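Household Skills, Session 2: Bottles, Boxes and a Covered Table
Last updated: April 9, 2023
Reading time: 3 minutes
Print this page | E-mail this page

Course notes by Ilir Stoyanova

Welcome back! Last time we got as far as sorting the cupboard under the sink, and several of you wrote to say how much you'd found at the back of it. This session we stay with small containers: bottles with screw caps, the cardboard boxes they come in, and the table where you put it all down. I love this part of the course, because you can try every bit of it at home the same evening.

Before you start

Clear one table completely. A kitchen table is fine, a folding one is fine too, as long as it doesn't wobble. Cover it with a single big sheet of plain paper. Newspaper works if you must, but ink comes off on damp hands and you'll be wiping bottles twice. Lining paper is my favourite, and one roll lasts for ages (mine has done since September!).

Fix the sheet at the edges with tape. Short tabs are plenty, and they peel off nicely if you fold one end under.

Working order

Take one container at a time. Bring it to the middle of the paper, check the cap, read the label, decide where it belongs, and only then reach for the next. It feels slow for the first few minutes and then you get a rhythm going.

Check the cap by turning it gently towards closed. If it moves, it was loose. If there's a crust round the thread, take the cap off, rinse it, dry it and put it back. Keep bottles upright throughout, even the ones you think are empty.

Labels should face forwards on the shelf. Ognjen Stojanovska, who taught this session before me, used to stand at the cupboard door and read every label aloud without touching anything, and if he had to stop, you turned that bottle round. Do try it, it's great fun with two people.

Open boxes

A box with its top open is the most useful thing on the table. Use it for whatever you've finished with, or for whatever is still waiting, but stick to one meaning for the whole session. Put it at the side, on whichever side your weaker hand is, so that the middle stays free. Flaps folded right back, or cut away altogether if they keep springing up.

Weigh the box in your hands before you carry it. Around 80 small sachets weigh next to nothing, but a few full bottles will go through a tired cardboard base in no time.

The paper itself

Changing the sheet is a matter of taste, and I'm on the thrifty side. 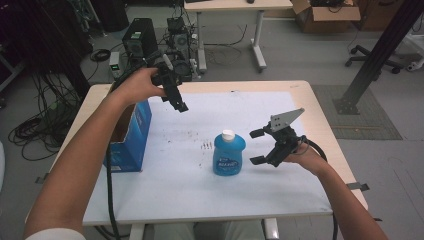 I keep mine down until it gets in the way of the work, and a few old spots don't bother me in the least. A white sheet can be speckled with small dark marks across the middle and still set off a light blue bottle with a white cap beautifully, so you never lose sight of what you're handling. What I do watch for is anything sticky. Cut that patch out, or turn the sheet over if the back is clean.

To try at home

Do one shelf, whichever you like, and bring your notes on any caps you had to clean. Next session: jars, lids and the lids that belong to no jar at all.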